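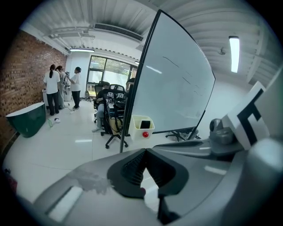

*A mobile whiteboard on a wheeled base, with a phone in a holder at its lower left.*

Dry-wipe boards fail slowly. A new surface releases ink cleanly because it has almost no pores for the pigment to settle in. Each wipe scratches it slightly, and after enough of them the ink stays behind as a grey haze that trade buyers call ghosting.

Three kinds of surface are on general sale. Melamine is the cheapest and usually the first to go. Painted steel lasts longer and takes magnets. Enamelled steel, fired at 800 degrees, is the hardest of the three and costs the most -- the Drillenine range starts at £188 for a small wall panel, before fixings.

The office at Lultotholm kept melamine and painted boards in daily use for 4 years. The melamine ones were ghosting within 2 winters. The painted ones held up better, except where staff had cleaned them with kitchen spray, which left a film that fresh ink would not lift from.

Ink matters as much as the board. Dry-wipe ink contains a release agent, an oily compound that keeps the pigment from gripping. Left for weeks, the agent migrates and the line sets hard. Drawing over it with a fresh marker and wiping at once will often shift it. Isopropyl alcohol does the same job on enamel but can dull a painted finish.

Fladberg sells a recoating film for worn panels. It goes on like wallpaper and needs a flat, degreased surface. Higuchi takes the other route and supplies replacement faces cut to size -- the old frame is kept, and delivery in July was running at three weeks.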